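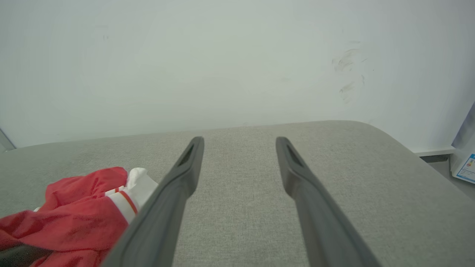 OPINION | HOME AND MONEY

Let the old sofa stay

By the author of the Skunlow Letter
June 16, 2019

When I moved to this country I learned many words from furniture advertisements. "Sectional" was one, "clearance" was another. The word I understood last was "refresh." In my first language you can refresh a drink or your memory. You cannot refresh a living room, and when I heard a salesman at Makholm say it to me, I thought he wanted to open a window.

He wanted me to buy a new sofa. My old one was twelve years behind the fashion, he explained, and it would cost me only 38 dollars a month to have a better one. I did not buy it. I went home and sat down on the one I had, and I have been thinking about this conversation ever since.

My opinion is simple and I will say it early, so that busy people can stop reading. We throw away our sofas too soon. We do this because it is made easy to buy one and made difficult to repair one, and I believe both of these things can be changed.

In the town of Dinu, where I grew up, a sofa was bought once, usually after a wedding. It was heavy and not very beautiful. When the fabric became thin, a man came with a bag of tools and a book of samples, and the whole family argued over the samples for a week. My mother always wanted green and my father always said that green shows everything. Then the man took the sofa away, and for several days we sat on kitchen chairs in front of the television like people in a waiting room. When it came back it was a new sofa, but it still had the same sound when you sat on the left side.

I do not want to make this life sweeter than it was. We repaired because we had no money to do another thing, and some of those sofas should have been burned. My grandmother's had a spring that hurt every guest. But the skill was there in the town, and it was cheap, and children saw it being used.

Last October the seat of my sofa finally opened along the seam. I called the shops in my area. Most of them told me that they do not do this work, and one laughed, in a friendly way. At last I found Filletti, a small workshop behind a tire store, and they asked 336 dollars to replace the foam in the cushions and sew a new cover for the seat. I waited 20 days.

My neighbors told me that I was foolish. For a little more money, they said, I could have a new one with delivery included. This is true and I cannot argue with the arithmetic. What I can argue with is how the price of the new one is made. It does not include the truck that takes the old one to the landfill, or the land where it will lie. All of us pay for that later through our taxes, and it is not printed on the tag.

There is also the question of what you get. Turn over a cheap sofa in the store, if they permit you. You may find staples where I would hope for screws, and thin cloth that hides the rest. A thing built in this way cannot be opened and closed again. The woman at Filletti told me that she refuses many new sofas for this reason, and accepts very old ones with pleasure.

So what do I propose? I would like every store to write on the tag whether the covers can be removed and whether new cushions can be ordered later, and for how many years. I would like the city to charge the seller a small fee for each large piece and give this money to repair shops and to the schools that teach upholstery. Our community college had 2 such courses and closed both of them. I understand that the classes were not full. But how can a young person choose a trade that he has never seen?

I know that people have good reasons to buy new. A family grows, a dog does what dogs do, a back begins to hurt. I have no wish to stand in the door of Makholm and make anybody ashamed. I only ask that repair should be a normal choice with a normal price, and that a customer should hear about it before he signs for the monthly payments.

My seat is firm again. The new fabric does not match the arms perfectly, and in the evening, with the lamp on, I do not notice it.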